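Saturday, tank hall, start 9 am

Picked up the sonar/camera alignment again on the Steler vehicle. Last session ended with the forward camera drifting against the sonar whenever the vehicle yawed, and I had written "mount?" in the margin and nothing else. So first job was the mount. Took the forward bracket off, checked both bolts, put it back with thread locker. No play that I can feel by hand. Left it to cure while I went through the logs from the Nirkeck harbor dives.

Harbor logs: 41 runs in the folder, 37 usable. The other four have no depth reading at all. The depth sensor driver starts before the serial port is up and then sits there without complaining. I have put a wait in the startup script, but it needs a proper fix. If you are using the old script on the second vehicle, copy the new one over before you dive.

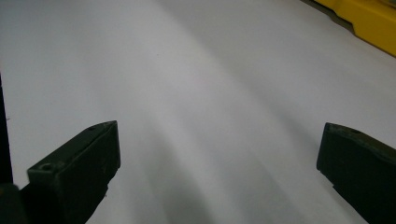 Ran the feature matcher over the 37 with the new contrast step switched on, then off. With it on, we keep tracking along the quay wall where we used to lose it, the stretch with the ladder. With it off, same as before. Over the silt it makes no difference either way, there is just nothing down there to match. I would leave it on for wall work and turn it off for transits, as it eats processor time we need for the sonar.

Afternoon, in the tank:

- Bracket back on, vehicle trimmed slightly nose heavy. Moved one foam block aft. Good enough.
- Yaw test, slow, both directions. The drift is smaller than last time but still there, and it is the same sign both ways. That does not look like a loose mount to me. More like a time offset between the two sensors.
- Checked clocks. The sonar computer was not syncing to the main one. The config pointed at the old address from when we had the Rajan router. Changed it, restarted, waited for it to settle.
- Yaw test again. Much better. I did not have time for the fast one.
- Saved the tank runs under "stulevus_yaw" on the shared drive. Raw files only, no processing yet. 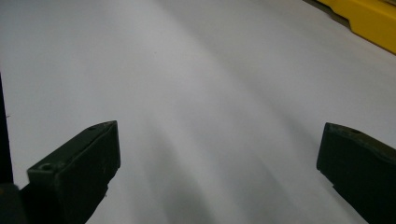
## Path following

Only got a short go at this. The vehicle holds the straight legs fine and cuts the corners, same as in the harbor. Lookahead distance is still set for open water, so in the tank it starts turning far too early. Shortened it in two steps. At the second step it began to weave on the straights, so I went back one.

The Stulevus planner writes its waypoints in millimeters and our follower reads meters. There is a divide by 1000 in the import script, and another one I added myself last month and forgot. Took mine out. This explains the mission that finished the moment it started.

## To do

- Fast yaw test with the clocks synced
- Proper fix for the depth driver startup
- Rerun the harbor set with a time offset as a free parameter, see what it comes out at
- Rinse and grease the tether connector - it was stiff coming off
- Ask for tank time on a weekday, the pump noise on weekends gets into the hydrophone

Battery two is on the charger, battery one is flat on the shelf with tape on it.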